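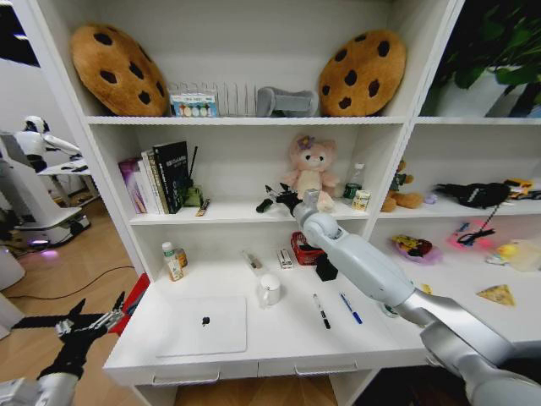 My aunt Genowefa Kaczorowski spent 31 years refusing to lend anyone a book, and I have come round to her position. She wasn't mean. She would give you a book outright, with her blessing and usually a slice of something, and you were never to mention it again. What she wouldn't do was lend, which she regarded as giving a thing away and then being cross about it for the rest of your life.

I held out against this for a long time. I believed in lending. I pressed novels on people at bus stops. In January, laid up with a bad knee, I made a list of every book I had out on loan and it came to 58, which is a respectable branch library with no opening hours and no fines. Nine of them were with Zane Kütt, who moved to Kalport and took them with him. He speaks warmly of "his" travel writing section. I have visited it. It's very good.

The trouble with lending is that there is no decent way to ask for the thing back. Ask too soon and you are hovering. Leave it a year and the borrower has quite sincerely forgotten where it came from, so that your polite enquiry lands like an accusation of burglary. I once asked Maja Tomaszewski whether she had finished with my cookery book, and she said she'd been meaning to lend it to me.

People say, write your name in the front. I do. It makes no difference at all, except that strangers in the Pliltalville charity shop now know who I am.

Then there is the borrower's side, which gets too little sympathy. A lent book is homework. You didn't choose it, you can't read it in the bath, and the owner keeps asking which bit you've got to. Gholamreza Mirzaei lent me a history of canals in what I took to be friendship. I have started it 3 times. I now cross the road when I see him, and I liked him a great deal before the canals.

So I have stopped. If I love a book and think you might, I'll buy you a copy, second-hand and slightly foxed, and you may drop it in the bath with my compliments. It has cost me less than I feared, largely through being asked less often than I'd imagined.

The canals go back to Gholamreza this week. I'm going to put them through his letterbox after dark.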